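Subject: Re: [home-automation-chat] So when does it do the washing up?
From: Dorottya Kun

Hi Bianka and all,

Bianka Pálfi wrote:
> My sister swears we'll all have a machine tidying the kitchen
> by next January. I've had a robot hoover for years and it
> still eats socks. Is anyone further along than that?

Your sister is an optimist! I went to the open afternoon at Joridby (the 22 bus goes nearly to the door, if anyone fancies the next one) and stayed far longer than I meant to, mostly by the bin-clearing bench. The job is dead simple to describe: a heap of odds and ends, pick each one up, put it somewhere else. My nephew could do it half asleep. They told us the arm got 43 out of 63 on the morning run, and they seemed quite chuffed with that.

What struck me is how much goes on in your own hand when you grab something squashy and then something hard and slippery straight after. I'd never given it a thought, and now I can't empty the dishwasher without thinking about it.
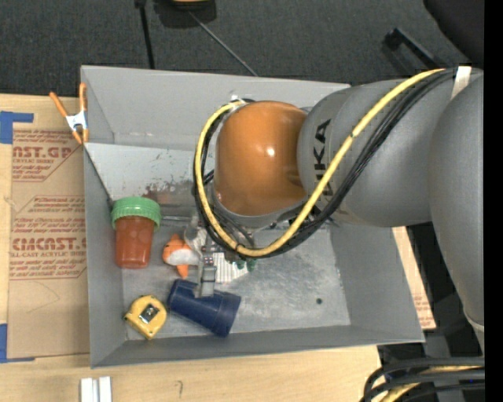
Can you buy one yet that clears a kitchen table by itself? Not for the sort of money any of us would spend, and I wouldn't leave one alone with my good glasses.

Shop floors are another matter, I think, so long as the same part turns up in the same place all day. Has anyone seen the Enow kit, or the one Garcia were talking about? I missed both and I'd love to hear.

Dorottya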